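Notebook entry, June
Teleoperation bench, Kirero project
Entered by: Vandana Kaushik
Present: V. Kaushik, Shivam Dubey (operator), Erdal Saraç (review)

1. Purpose

To record two-handed demonstrations of the tidy-up task in the simulated living room, and to settle the approach rule before the June set is handed to Pallavi Uniyal for training. The task instruction as presented to the operator reads: "Put the pumpkins in the bowl." The wording is unchanged from the previous entry and should stay unchanged until the set is complete.

2. Setup

The operator controls both arms from the leader station. Head view is shown on the main monitor, with the two wrist views side by side beneath it. Kusum Shakya updated the Drustby control software in the morning. The clutch pedal on the left side was found to be mapped to the right arm after the update; she corrected the mapping and the session began at 10:40. Anyone who installs the same version on the second station should check the pedals before recording.

Seed 294 was used for the room. Joint limits and camera placement are as in the configuration sheet. The motion scale was set to 4 for base travel and returned to the default for arm work. The operator asked for a lower scale during the reach. This has been noted and will be tried in the next session, but it was not applied in this one, as it would have split the set in two.

3. Views from the session

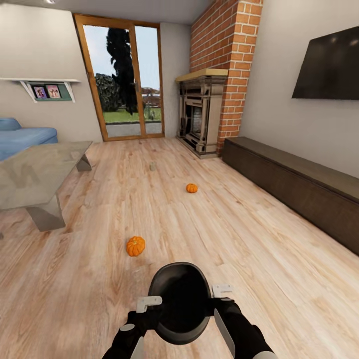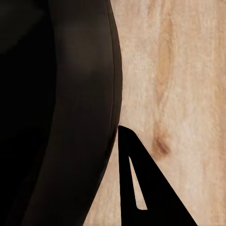
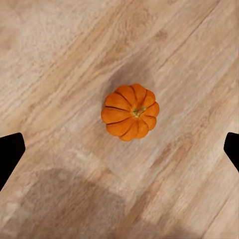 The question before us is how much of the reach the operator should be allowed to steer from a wrist view. Mr. Dubey prefers to work from the head view until the object is close and to change over late. Mr. Saraç would have him change over early, and on the matter of framing the records are on his side. In the overhead wrist view the pumpkin sits above the line between the two fingertips, a little to the right, with clear floor on either side of it, and an operator can judge from that alone which way the hand has to move. The head view, with the bowl held between the two arms at the bottom of the picture, gives the layout of the room and the relative position of both pumpkins, but it is a poor guide to fingertip distance. The other close view is of less help for travel. A dark curved surface takes up most of its left half and leaves one finger and a strip of wood to steer by.

The following rule was agreed and applies to all further demonstrations in this set:

Use the head view for driving and for choosing which pumpkin to take first. Stop the base completely. Change to the wrist view before the arm begins to descend. Center the stem between the fingers, then lower. Do not correct sideways during the last part of the descent; raise the arm and begin the descent again.

Mr. Dubey asked that his objection be recorded. In his opinion the change of view costs time and causes a visible pause in the motion, and a policy trained on such data may learn the pause. Ms. Uniyal was consulted by telephone. She accepts the pause provided that it falls in the same place in each demonstration, and she will trim idle steps at her end if it becomes a difficulty.

4. Results

16 demonstrations were kept. The limit of 3,000 steps per episode was sufficient for all of them. Discarded attempts were marked in the log with a reason code and not deleted, in accordance with the Chaudhary data procedure, section on retention.

The most common reason for discarding an attempt was contact between the second arm and the rim of the bowl during placing. The operator reports that he receives no useful warning of this through the leader arms. Force feedback is present but weak, and he relies on sight. Ms. Shakya believes the gain was reset by the update together with the pedal mapping. To be confirmed.

A secondary matter concerns handing the bowl from two hands to one. In several early attempts the right hand was released before the left had closed fully, and the bowl tilted. Mr. Dubey now closes the left hand, waits for the grip indicator to turn green, and only then opens the right. This should be added to the operator sheet in those words.

5. Shadows

Mr. Saraç noted that the shadow on the floor in the overhead view is large and changes shape with the arm. He asks whether the training set should include a second light position. My own view is that it should, in a separate batch. Lighting is not to be altered within the present one.

6. Actions

K. Shakya: check force feedback gain against the settings saved before the update; write the pedal check into the station start list.
S. Dubey: repeat the discarded placing attempts under the new rule.
E. Saraç: propose a second light position, with one trial render for review.
P. Uniyal: confirm receipt of the files and report any episode in which the wrist and head streams are out of step.
V. Kaushik: revise the operator sheet; ask Pronesel for the replacement grip for the left leader arm, which still slips when the trigger is held at half travel.

Session closed 15:20. Leader station left powered for the overnight file copy.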